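4 投票站调整与选民参与：四个选区的比较

4.1 研究问题与材料来源

投票站的位置很少成为竞选议题，但它决定了一部分选民是否出门投票。既有文献多从距离入手，把住所到投票站的路程作为主要解释变量，结论大体一致：路程增加，投票率下降，无车家庭下降得更多。本节处理的问题与此相邻而不相同。我们关心的是，在路程基本不变的情况下，投票站本身更换地点会不会影响选民参与，以及通知方式在其中起什么作用。

材料来自Plurkley、Clodel、Aliyu和Trirnitz四个选区。四地在上一次地方议会选举之前都重新划定了投票片区，法律依据相同，执行部门的层级也相同，差别在于调整的幅度和告知选民的办法。我们汇总了四地的投票站登记表，共得到436个投票站的记录，每条记录包括站点地址、所属片区、登记选民数、实际投票人数以及上一届选举中的对应站点。片区边界发生变动而无法与上一届对应的记录单独标记，不进入主要比较，只在稳健性检验中使用。

登记表之外，我们还查阅了各选区选举办公室发布的公告、寄给选民的通知单样张，以及议会会议记录中有关场地租用的讨论。最后一批材料于2026年10月22日核对完毕。此后各地若有更正，本文未予纳入。 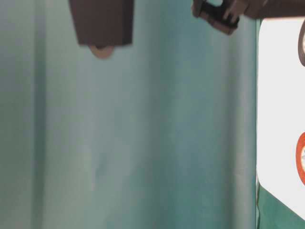

4.2 变量的界定

“站点变更”指同一片区的投票站地址与上一届选举不同。同一建筑内更换房间不算变更，入口改到另一条街上则算。这一规则在编码时引起过争议。Clodel有几处学校的正门和侧门分属不同街道，老选民习惯从正门进入，改走侧门后有人在正门外找不到指示牌便离开。会议记录中对此有明确记载，因此我们把入口变化视同地址变化处理。

“路程”按片区内登记住址到站点的步行距离取中位数。我们没有使用直线距离，原因是Aliyu被一条铁路分成两半，直线距离会严重低估东侧居民的实际路程。步行路线由各地的公开道路数据计算，未考虑坡度和照明，这两项在Trirnitz的山坡片区可能有影响，后文再作说明。

“通知方式”分为三类：单独寄送的变更通知；在常规投票通知单上注明新地址；仅在公告栏和选举办公室网站上公布。四个选区中，Plurkley采用第一类，Clodel和Trirnitz采用第二类，Aliyu在大部分片区采用第三类，其余片区混用。混用的片区按实际寄出的文书归类，查不到文书的按第三类处理。这样做可能把少数收到过通知的选民算作没有收到，使第三类的估计值略微偏高。

参与程度以投票率的变化量衡量，即本届投票率减去上一届投票率。使用变化量可以去掉片区之间长期存在的差异，例如大学宿舍集中的片区一向偏低，退休人员较多的片区一向偏高。邮寄选票在四地均单独统计，不计入站点投票人数，但我们在4.4节检查了它是否起到了替代作用。 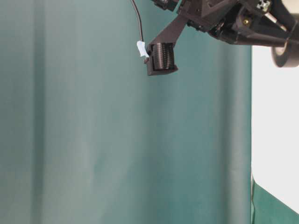

4.3 主要结果

先看没有变更的站点。这些站点的投票率在四个选区都比上一届略有下降，幅度接近，说明当届选举的总体热度并无明显的地区差别。这为后面的比较提供了一个较为稳定的基准。

再看发生变更的站点。在步行距离变化不大的片区中，变更站点的投票率下降幅度大于未变更站点，差距在Aliyu最为明显，在Plurkley几乎看不出来。Clodel和Trirnitz居中，两地之间的差别落在误差范围以内。换句话说，在路程接近的条件下，更换地点本身仍与较低的参与相联系，而这一联系的强弱随通知方式变化。

按片区内选民的居住年限分组后，结果需要稍作修正。我们原先预计新迁入的居民受影响最大，他们对本地不熟悉，也较少从邻居那里得到消息。数据显示的情形相反。居住超过10年的选民占多数的片区，在站点变更后下降得更多。一个可能的解释是，新居民每次都要查看通知单上的地址，老居民则凭记忆前往旧址。选举办公室的来电记录与这一解释相符：投票日当天询问地址的电话多来自旧站点周边，内容往往是“门关着”或“没有看到牌子”。不过来电记录没有登记来电者的居住年限，这里只能作为旁证。

图6 蓝绿色布面上的白色托盘与胶带卷 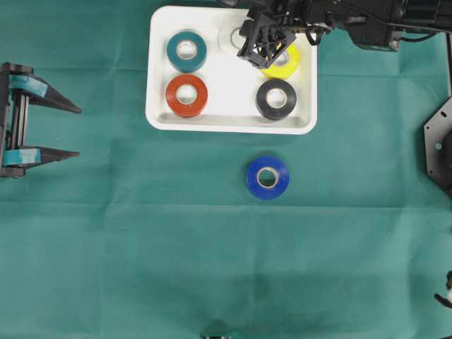

旧站点是否留有指示牌也值得单独讨论。Plurkley和Trirnitz的规程要求在旧址张贴新地址及步行路线，张贴期从投票日前一天开始，到投票结束为止。Clodel只要求张贴新地址。Aliyu没有统一规定，由各站负责人自行决定。由于规程与通知方式高度重合，我们无法在统计上把两者完全分开。在Aliyu内部，有6个片区的会议记录明确写到旧址贴有指示牌，这些片区的下降幅度小于同一选区的其他变更片区。样本太小，不宜据此作出推断，但方向与其他三地一致。

4.4 替代解释

第一种替代解释是邮寄选票。如果选民得知站点变更后改用邮寄方式，站点投票率的下降就不代表参与减少。四地邮寄选票的申请截止时间都在投票日之前，而变更通知最迟在2月已经寄出，时间上存在替代的可能。我们比较了变更片区与未变更片区的邮寄申请量，Plurkley的变更片区申请量略高，其余三地没有差别。因此邮寄选票可以解释Plurkley的一小部分变化，对Aliyu的下降则没有解释力。

第二种替代解释是选举竞争程度。竞争激烈的席位会吸引更多选民，也会促使各党的志愿者上门告知投票地点。如果站点变更恰好集中在竞争不激烈的席位，前面的结果就可能是虚假的。我们把上一届得票领先幅度加入模型后，变更的系数略有缩小，方向不变。上门告知的情况没有系统记录，各党也不公开走访名单，这一渠道的作用目前无法直接估计。

第三种替代解释涉及场地质量。部分站点从学校迁往教堂附属建筑或体育设施，原因多为学校不愿在投票日停课。新场地的排队空间和无障碍通道条件不一。Trirnitz的会议记录提到，一处体育馆的坡道过陡，坐轮椅的选民需要工作人员协助。我们按场地类型分组后重新估计，未发现类型之间有稳定差别。同一类型内部的条件差异很大，仅凭登记表中的类型一栏难以反映，这一结果应谨慎看待。

4.5 稳健性检验与局限

主要结果在以下几种处理下保持不变：剔除登记选民少于30人的站点；改用片区平均步行距离代替中位数；把入口变化从变更中移出；纳入边界有变动的片区，并按人口权重换算其上一届投票率。其中，移出入口变化后，Clodel的系数有所缩小，但仍与零有区别。

局限主要有两点。登记表以站点为单位，我们观察不到个人是否前往过旧址，也不知道他们通过什么途径得知新地址。要回答这些问题，需要把选民名册的投票标记与问卷结合起来，目前四地中只有Clodel允许研究者申请查阅带标记的名册。此外，四个选区只有两届选举的数据，无法判断变更的影响能持续多久。如果老居民在下一届已经记住新地址，影响应当很快消退；如果一次未投票会削弱此后投票的习惯，影响则会延续。下一节利用Clodel较早的一次站点合并，对持续时间作初步估计。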